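Print this page | E-mail this page

Food labelling: nutrition panel legibility on small cartons

tmarsh_print
Posted 5 April 2022

We are redoing the artwork for a small carton, a dry dessert mix sold under the Sivel name. The client wants the nutrition table moved from the back to the broad face, next to the product name, so that it can be read when the box is laid flat in a cupboard or stacked on a low shelf. The run is 2,000 cartons, so not a large job, but they reorder every September and I would like the layout to last.

My difficulty is space. With the table, the ingredients, the storage line and the address all on one white panel, the type comes down to a size I do not like. It passes on paper. I have doubts about it on a shelf. Has anyone a working method for judging this before the plates are made?

kettlewick
Print the panel at full size on the actual board, fold it, put it down on a plain surface and walk backwards until you lose the smallest line. Write down the distance. Do the same with two or three boxes already on sale. If yours drops out sooner than theirs, the type is too small or too light. It costs you a sheet of board.

ibex_40
That test measures your eyes and your ceiling lamp. I am in my sixties and would fail boxes that my daughter reads with no trouble. You need the x-height in millimetres and the contrast between ink and board. Both can be measured from the artwork file. Everything else is opinion.

kettlewick
The legal minimum is an x-height. Nobody disputes that. He said it passes and he still doubts it, so measuring it again gets him nowhere.

B. Duda
I did shelf layouts for Olszewski before I moved to packaging, and I would separate two matters that are being run together in this thread. One is whether the text can be read in the hand. The x-height rule covers that tolerably well. The other is what the box looks like from further off, when it is lying down among tins and other things of different heights. At that distance the table is only a grey patch. It still matters, as it takes space from the name and breaks up the block of colour.

For the second one I no longer bother with board. I check which panels hold together as shapes.

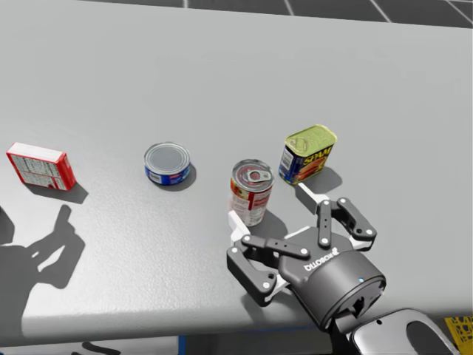
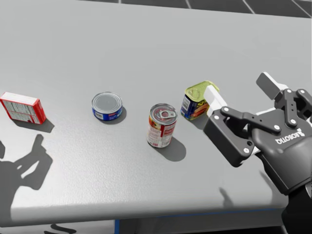
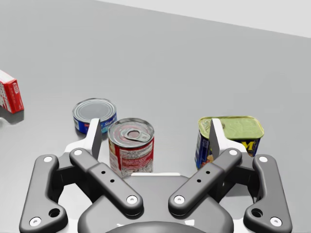
Red carton with white panels in all three.

What I look for is whether the colour reads as a solid border or as scraps. If the white panel runs too close to the fold, the border goes thin and the box loses its outline. On a small carton I would keep at least 6 mm of solid colour on every edge of the broad face, and let the table shrink or move to the side before giving any of that up.

tmarsh_print
Useful. Our border is 3 mm at present. If I take it to six the table will not fit in the tabular form, and I would have to run the figures on in a line.

ibex_40
Linear form is allowed where space does not permit a table. It is also much harder to read. You would be spoiling the information to protect a coloured stripe.

B. Duda
Or put the table on the side panel in tabular form and leave the broad face for the name and weight. The client asked for it on the front. The client can be told no.

Ignacio Alcaraz
I set type for cartons for many years and I agree with ibex on the linear form. People look down a column for salt or sugar. They do not read along a sentence for it. With run-on figures you also get bad breaks, the number at the end of one line and the unit at the start of the next.

Two points on the type itself. First, use a face with open shapes. Menument in its narrow width is popular for this work and I think it is a poor choice under 6 point, as the 3 and the 8 close up on uncoated board. Second, do not reverse the table out of red. Small white type in a solid fills in on press, and you will not see it on the proof.

kettlewick
I have had no trouble with Menument narrow at 5.5 on coated board. We ran 1,450 boxes of it for a tea packer and the figures were clean from first to last.

Ignacio Alcaraz
Coated board, yes. He has not said which he is using.

tmarsh_print
Uncoated on the outside. The client likes the feel of it. It comes from Bradbridge and the sheets vary a little in shade from one delivery to the next, so the white is not always the same white.

ibex_40
Then contrast is your real problem and you should measure the darkest sheet you have, as that is the worst case. Use full black for the table. No dark grey, whatever the designer says.

kettlewick
Agreed on the black. I would still fold one up and look at it.

tmarsh_print
Decision for now: table to the side panel, tabular, full black, a wider face than Menument narrow, border at 6 mm. I will fold up one of each and do the walking test as well. The client has the old layout and the new one side by side and has asked for the logo to be larger, which I have not yet answered.

B. Duda
Ask them larger than what. If they mean larger than it was on the old box, you have the room now that the table has gone. If they mean larger than the name, I would want that in writing.

Print this page | E-mail this page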